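Collecting demonstrations in simulation: a conversation at Trekuvo

The data group at Trekuvo records examples for a policy that handles tableware. Its lead engineer agreed to go through the procedure on a March afternoon, on condition that we kept to the method.
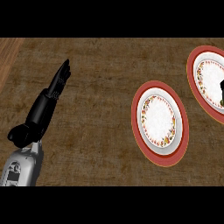

The group began on hardware and moved most of the recording to a simulator last year. "An episode on the real arm took us several minutes, and most of that was putting the table back," the engineer said. "In the simulator the reset is a function call." The current set, called Getido, holds 2505 episodes. Of those, 888 were driven by an operator and the remainder were generated by replaying operator segments against new object positions.

Replay has limits. A segment is cut at the moment of contact, shifted to the new plate position and run again; if the hand misses the rim, the episode is dropped. "We threw out 805 in the first pass. The code was fine. The offsets were too large for the wrist — it ran into its joint limit and stopped short."

Asked what a useful example contains, the engineer named the approach first. Operators tend to hurry across open table and slow down only near the object, and a model trained on that copies the speed profile. Trekuvo now asks for a steady approach and marks any pause longer than a second. Pauses are kept in the file but masked in training.

Appearance is varied separately. Table texture, plate pattern and lighting are drawn from a library maintained by Sanidar, a contractor, and each trajectory is rendered more than once. "Patterned rims were a problem early on. The model took the border for the edge of the plate and closed too soon. More patterns fixed most of it."

Labels are checked by hand. Two reviewers mark success or failure independently, using a form the group calls the Khattak sheet, and disagreements go to a third. On the last batch the first two agreed on 98 percent of episodes.

The engineer would not give a target size for the set. "We add data where the failures are. At the moment that is stacked plates, so the next batch is stacked plates."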